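Workshop notebook - stools and small seats
Dec 20, 2025
Written by Sepehr Fallahi, with corrections from Abenezer Negash

Continued from the last page. The subject is still the white plastic stools for the Pirnlow order, and mostly what happens where the leg meets the seat.

1. What was open from last time

Abenezer wanted to know if we should keep the black plastic sheet on the floor or go back to the workbench. I vote for the floor. On the bench the stool stands too high and I have to work with my elbows up, and after one hour my shoulders complain. On the sheet I can turn it how I like, and small white crumbs from scraping are very easy to find against the black. The bad side is my knees. I have now a folded blanket, and it helps only a little.

The sheet must be pulled flat before starting. If there is a wrinkle under the seat, the stool rocks a little and I believe the leg is crooked when it is the floor that is crooked. I lost most of a morning in July to exactly this mistake, and I write it again because I almost made it again.

2. Washing

All stools were washed with dish soap and lukewarm water, with a soft brush for the corners. No solvent. Abenezer asked if we can use the orange cleaner from Papadakis, as there is still a half can on the shelf. I tried it on the scrap seat and it left a dull patch the size of a coin. The can goes back to the shelf and I put tape on it with the word METAL.

After washing they dry upside down over night. Towels are not good enough, the water stays where the leg begins and comes out later when you turn the stool.

3. Looking at the legs

I put the stool on its side, so the seat is like a shallow tray in front of me and the legs point away. In this position I can see well the flare at the base of a leg, and I can bring something thin and straight along the lower edge of the seat to compare. The edge is narrow, but it is a good reference because it is molded in one piece with the rest. 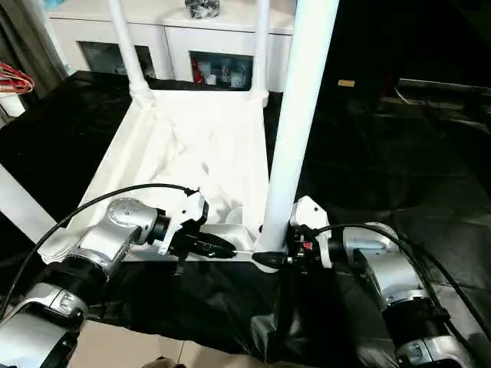
4. What I measured

I measure always from the edge of the seat and never from the floor. Height of the stool is 183 mm too short for our test frame, so we must still build the wooden block before we can do any load test. Abenezer has the drawing for it. He says the wood is from the Sikell pallets and it is free, only full of staples.

Of the 16 stools in the batch, eight have a leg that leans a little inward. I can't say yet if this comes from the mold or from the storage. They were stacked in the warm corner by the heater and the ones lowest in the stack are worse, but I did not mark the order when I unpacked them, so it is only my feeling. Next time number them with pencil under the seat before anybody lifts them from the box.

Scratches: many, all shallow. I don't count them. The customer will scratch them more in the first week.

5. Scraping the seam

The mold seam on the legs is sharp enough to catch a stocking. I tried three things:

The cabinet scraper takes too much. It jumps at the flare and makes a flat place that you can feel with the finger.

The back of a knife blade is slow but clean. Hold it almost upright and pull toward yourself, long strokes, do not stop in the middle of the leg. If you stop, there is a mark.

Sandpaper makes the surface gray and the gray does not wash out. Please nobody use sandpaper on the white ones.

So it is the knife back. Near the flare I turn the stool and come from the other side, because the plastic there changes direction and the blade starts to chatter.

6. Warming a leaning leg

Only one try so far, on the scrap stool. Water at 70 degrees, the leg kept under for some minutes, then pressed straight against a board and held until it was cool. It moved. How much of it comes back by tomorrow I don't know, so the scrap stool stays on the shelf with a note and please don't sit on it.

Abenezer wrote in the margin: "Use two boards, one on each side, otherwise you bend it past the middle." He is right, my board was only on one side and I was guessing with the other hand.

Hot air gun: no. We did it with the Diltmont chairs and the plastic became shiny at one place, and we had to explain it to the customer in a long letter.

7. Things to buy or find

Knife blades, the thick kind
A second blanket, or real knee pads
Pencils (the marker goes through the box and also through everything else)
New black sheet when this one tears, same width

8. Next

Look at the scrap leg again and write how far it went back. If it holds, do the worst one from the batch with two boards. Ask Pirnlow if they have a stool from an earlier delivery that was never stacked, so we can compare. Abenezer pulls the staples and cuts the block.

I did not finish the seams. The ones that are done are on the left side of the shelf, seat down.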